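Chapter 4
Planning for Two Arms and Soft Objects

Arif Tjoa and Intan Wuisan

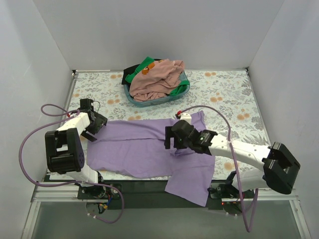 4.1 Why this chapter comes after grasping

In Chapter 3 we planned for one arm and one rigid part. The part had a known shape, and after the gripper closed, its pose relative to the hand stayed constant. A T-shirt gives us neither of these things. When one gripper presses on a corner and the other waits over the opposite edge, the planner must choose the next motion with only a partial idea of where the cloth will go.

We use a table with two arms as the working case for the whole chapter. The shirt to be folded lies between the arms, and a basket with more clothes stands behind it. The arms share the space above the cloth, so a path that is safe for the left arm alone can be unsafe when the right arm is moving. Cables belong to the problem also. A cable that loops over the work surface takes space which the collision model usually does not contain, and in Section 4.5 we add it as a chain of spheres.

4.2 What you will build

The software of this chapter is called Kinel. It has 2 processes – a perception process, which gives a mask and a set of edge points for the garment, and a planning process, which gives timed joint paths for both arms. They exchange messages through one queue. Please keep them separate, even if it looks simpler to join them. Students of Angus Merrick who joined them found that the planner stopped each time a new mask was computed.

The planner samples 3000 candidate pairs of grasp points. Most are rejected by the reach test, and the remaining pairs are sorted by the expected length of free cloth between the hands.

4.3 Before you start

You need the forward kinematics code from Exercise 43 and the calibration file for your own table. If the calibration is older than your last change of a base mount, make it again. The symbols q_L and q_R mean the joint vectors of the left and the right arm, and t is the common time for both.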